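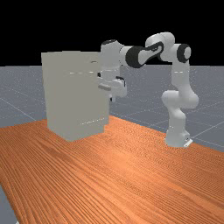

Oluf Hjaltadóttir asked whether the oil on her butcher block table has to be redone every season, and what happens if she skips one. Skipping one season does no harm. The wood gets a little dull and marks more easily until you oil it again.

How often should I oil a new table?
Once a week for the first month, then once a month up to 6 months. After that, go by look and feel.
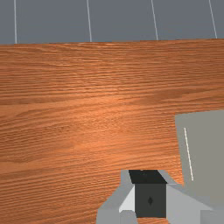 Wood tabletop, grain running side to side.

Which oil do you ship with the care kit?
Food-grade mineral oil. Kits packed at our Melton shop also include a tin of Halteck wax. Orders from Eltedport get the oil only, and you can add the wax for $6.

How long do I wait before using the table?
Leave the oil on for 20 minutes, wipe off what is left, and let the table stand overnight.

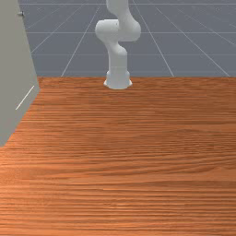

If it still feels sticky in the morning, too much oil was left on. Rub it down with a dry cotton cloth and give it a few more hours.

Can I sand out a scratch?
Yes, on any solid top. Start with 120 grit, finish with 220, and always sand with the grain. Do not sand a veneer top.

My top has a slight cup in it. Is that covered?
A cup of more than 2 mm is covered in the first year. Send your order number to Halfdan Bech at the service desk.
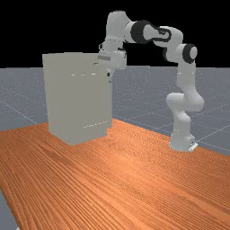
We also need to know whether the underside was oiled, as a top finished on one side only will often pull. Returns are closed for the last week of December.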